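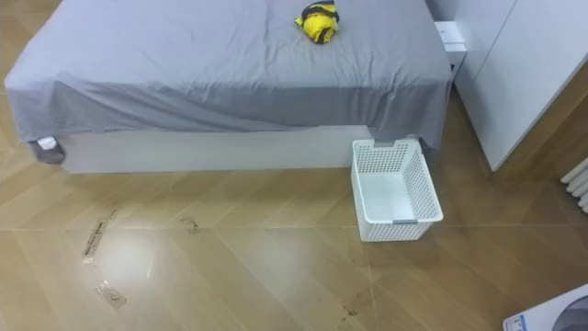 By Gustilico Product Safety, Guvimthorpe
2018-03-08

Gustilico issues stop-and-update notice for Onu household robot after grip release fault

GUVIMTHORPE – Gustilico has issued a stop-and-update notice covering 60 pilot units of its Onu humanoid household robot. Under certain conditions, the hand of an affected unit can stay closed for up to 2000 milliseconds after a release command or a press of the stop button. The specified limit is much shorter, and the delay is classed as a safety fault.

The company has received three reports of the fault. Two came from pilot customers in Bustham and one from its own test staff in Guvimthorpe. No injuries were reported. In one of the Bustham cases a bed sheet was torn when the arm retracted with the fabric still held between the fingers.

All affected units were shipped in October or later with the current hand controller software. Units delivered before then use an earlier controller and are outside the scope of the notice.

The fault has been reproduced in the bedroom test area at Guvimthorpe. The routine used is the ordinary tidying task: Onu locates a soft item on or near the bed, picks it up, and places it in an open plastic basket on the floor. Placement close to the mattress edge is the most demanding part of the routine. The sheet hangs into the working area there and can be caught along with the item.
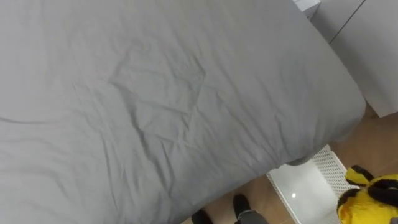
Can customers continue to use Onu before the update is installed?

Walking and speech functions may be used as normal. All tasks involving the hands must be switched off in the settings menu until the update has been installed and the grip check has been passed.

Cause

Each finger drive in the Onu hand measures motor current to estimate grip force. When a soft object compresses slowly, the measured current can drift below the level the controller treats as contact. The controller then closes the finger further and repeats the measurement. In the affected software this correction loop was given the same priority as the release command. If a release arrived while the loop was running, it was placed in a queue and carried out only when the loop had finished or timed out.

The stop button cut power to the arm and leg drives immediately, as designed. The finger drives, however, were handled through the queue. This was a design error. The original assessment assumed that a held object should not be dropped during a stop, and did not give enough weight to the case where the held object is bedding, clothing or a person's sleeve.

Rigid objects did not trigger the fault in testing. It occurred with soft toys, folded cloth and loosely fitted sheets. A ball of soft material produced it intermittently, depending on how far the fingers had closed before the release command was sent.
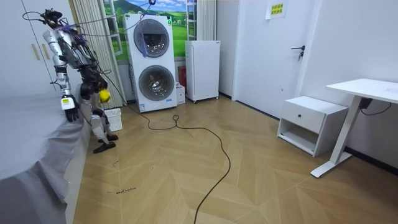 Corrective action

The software update moves the release command ahead of all other finger control functions and ends the correction loop as soon as a release or stop is received. It also limits how far a finger may close after first contact. Gustilico will install the update remotely on units that are connected to a network. Units without a connection will be updated by a service technician at no charge.

After installation, the owner is asked to run the grip check from the maintenance menu. A unit that fails the check will lock its hand functions and display a service code. Failed units should be left switched off and reported to the Guvimthorpe service desk.

Test conditions have been changed as well. Earlier grip tests were carried out mainly with items lying flat on a table or on a tightly made bed. The revised program adds loose and creased bedding,

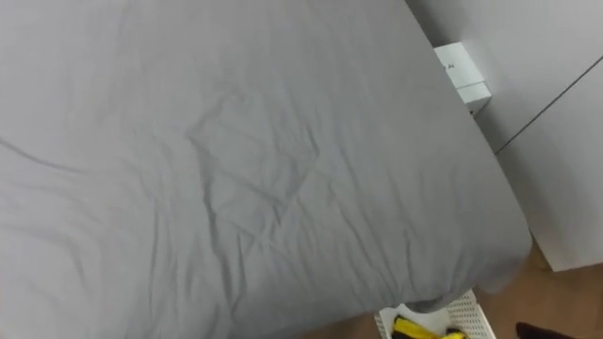 items lying in the basket below an overhanging sheet, and repeated stops issued at different points in the grasp. The stop tests are run on both hands and logged separately for each finger drive.

Work on the hardware continues. A mechanical release that opens the fingers without the controller is under evaluation, but no decision has been made on fitting it to existing units. Shipments of Onu from Guvimthorpe remain on hold until the revised tests are finished.

Owners can find the serial number on the rating plate and should have it ready when contacting Gustilico. Dealers in Bustham have received a separate service bulletin with instructions for units held in stock.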